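Part 3: Setting Up Your Stall Fryer

Okay, you've got the Skarow out of its crate and the legs are on. Now for the part I like best! I've been frying dumplings and hand pies at the Brarkville market for years, and these are the steps I follow every single Saturday.

1. Pick the flattest spot in your space and set the fryer down with the drain valve facing you. Push on each corner. If it rocks, turn the foot on that corner until it quits.

2. Keep the gas bottle behind the stall, well away from the burner and out of the way of customers' feet.

3. Connect the hose hand-tight, then give it a quarter turn with the wrench. Brush soapy water on the joint and open the gas. Bubbles mean a leak – shut it off and start this step over.

CAUTION: Never check for a leak with a lighter. I've seen it done (Emmett Zamora, I'm looking at you) and I had to go stand by the pickle lady until my heart slowed down.

4. Close the drain valve. Then check that it's closed. Then fill with oil to the lower line, and leave the upper line alone until you've learned how much your food makes the oil rise. 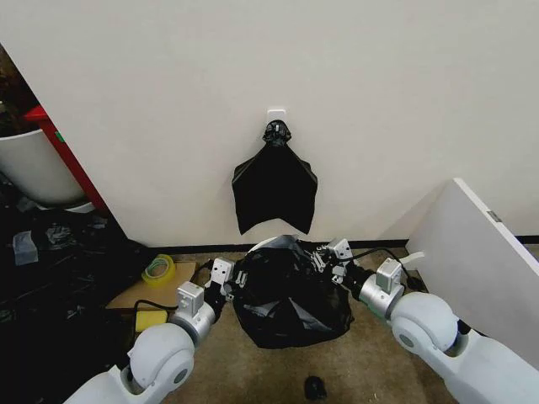
5. Light the burner on low and give the oil a good long while before you turn it up. I set up my signs and sauces in the meantime, but I stay right there at the stall the whole time.

6. Clip your thermometer to the side so the tip sits in the oil and doesn't touch the metal. Mine's an old Pilkington with a cracked face and I love it dearly.

7. Fry one test piece, cut it open, and check the middle before you sell anything.

Note: On cold mornings (our February market is brutal!) the wind steals your heat. Put the windbreak panel on the side the wind comes from and leave the vents clear.

CAUTION: Water and hot oil don't mix. Dry your baskets completely, and keep a lid and a Class K extinguisher within reach. If the oil catches fire, turn off the gas if you can get to it safely, and never throw water on it.

Draining and cleaning are in Part 4. Let the oil cool all the way first, please.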